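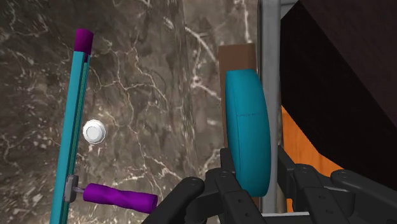 # Care and Storage of Half-Mask Respirators in the Home Workshop

The following guidance is issued by the Bastar Tool Library for members who keep a reusable half-mask respirator for sanding, sawing, spray finishing and similar work at home. It applies to masks with a soft facepiece, two replaceable cartridges or filters and an elastic head harness. Disposable masks are covered in a separate leaflet, no. 1293, available at the service desk.

The manufacturer's instructions take priority over anything on this page. Members who no longer have the booklet for their mask should ask the desk for a copy before using it.

## Before each use

Inspect the facepiece in good light. Bend the sealing edge gently between the fingers and look for fine cracks, stiff areas or permanent creases. Pay particular attention to the fold under the chin and the narrow section over the bridge of the nose, where wear usually begins.

Lift the cover of the exhalation valve and check that the flap lies flat. A single hair or a grain of sawdust under the flap can hold it open. Wipe the seat with a damp, lint-free cloth and let it dry before replacing the cover.

Stretch each strap to working length. A strap that does not return to its original length should be replaced, and straps should be replaced in pairs. Knots and safety pins are not acceptable repairs.

Finally, confirm that both cartridges are the same type and that each is seated on its gasket. Cross-threading is common on older masks with screw fittings. If a cartridge does not turn freely by hand, remove it and start again.

## Checking the seal

Put the mask on with the lower straps loose, settle the chin first, and tighten evenly on both sides. Overtightening distorts the edge and can cause the leak it is meant to cure.

1. Cover the exhalation valve with the palm and breathe out gently. The mask should lift slightly from the face without air escaping at the edge.
2. Cover both filter inlets and breathe in gently. The mask should draw toward the face and remain there until the hands are removed.
3. If air is felt at the nose or cheeks, reposition the mask and repeat both steps.

Facial hair along the sealing edge prevents a reliable seal. This includes one day's growth. Eyeglass temples do not normally interfere with a half mask, but safety goggles may push it down, so the check should be repeated once goggles are on.

## Choosing the right filter

Particulate filters stop dust, including the fine dust from sanding hardwood and fiberboard. They do not stop solvent vapor. Organic vapor cartridges are needed for lacquers and many oil-based finishes, and a combined cartridge or an added prefilter is needed when those products are sprayed.

No filtering mask supplies oxygen. Members must not rely on one in a tank, a crawl space with poor air or any closed area where fumes may have collected. Two-part spray finishes containing isocyanates should be left to a shop with supplied-air equipment.

## Cleaning

Remove the cartridges first and set them aside. They must never be washed, soaked or cleaned with compressed air.

Wash the facepiece, valves and straps in warm water, no hotter than 50 °C, with a small amount of mild dish soap. A soft toothbrush is suitable for the valve seats. Solvents, scouring powder and soaps that contain lanolin or other oils will damage the rubber. Rinse under running water until no suds remain, shake out the excess and leave the parts to dry on a clean towel, out of direct sun. A radiator or hair dryer should not be used.

Where a mask is shared within a household, it must also be disinfected between users with a product the mask's maker allows. The library recommends one mask per person. Sizes differ more than most people expect, and the cost of a second facepiece is modest.

## Storage

A mask left hanging on a nail collects dust on the inside, and its cartridges continue to absorb vapor from the room. Store the dry facepiece in a rigid box with a lid, face side up, with nothing resting on it. Vapor cartridges should be kept in a separate airtight bag.

Garages become very hot in August, and a mask kept there through the summer will age quickly. An indoor closet is a better place.

Write the date of opening on each cartridge with a paint marker. Hugo Aubert, who maintains the library's loan masks, also records the hours of use on a strip of masking tape inside the box lid. Members may request printed strips at no charge.

## When to replace parts

- **Particulate filters:** when breathing becomes noticeably harder, or when the filter is wet, torn or dented.
- **Vapor cartridges:** on the schedule given by the maker, and at once if any odor or taste is noticed inside the mask. Absence of odor is not proof that the cartridge is still working.
- **Valve flaps:** when curled, sticky or torn.
- **Facepiece:** when the sealing edge is cracked, tacky or out of shape.

Unopened cartridges carry an expiration date on the package. Cartridges past that date should be discarded even if the seal is intact. Those used with solvents or lead paint may need to go to the household hazardous waste site, and members should confirm local rules first.

## Loan masks and parts

The library holds 38 loan masks in three sizes. They are issued with a clean facepiece only; borrowers supply their own filters. Valve flaps and straps for common models are kept in the drawer marked "Respirators" at the Coste Street branch.

Questions about fit may be directed to Odette Tanguy at the service desk. Anyone with asthma, a heart condition or another illness that affects breathing should speak with a doctor before wearing a respirator of any kind.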